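Clearing a Table: Plates and Small Items

Sort before wiping. Plates form one group, paper trash a second.
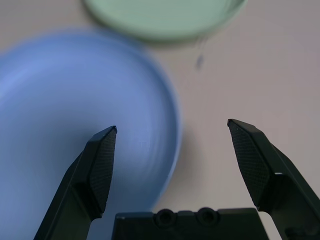

Stack round plates by diameter, largest at the bottom. Lift plastic ones by the rim; dragging scratches the tabletop. Fold sunglasses and put them in a case.

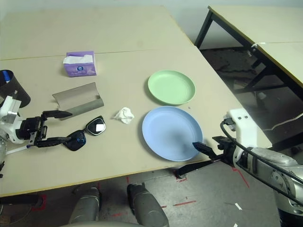
Where should used tissues go?
Onto the top plate, then into the trash in one trip.

Store markers in a cup, caps on. Wipe along the table seam last.

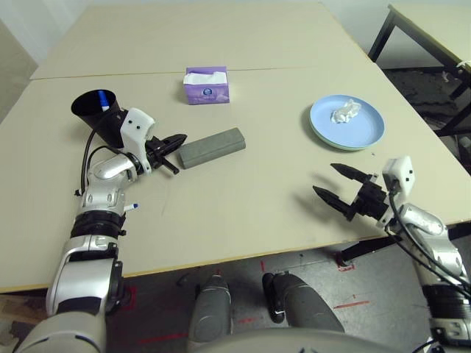 Crumpled tissue on the light blue plate, tissue box at the back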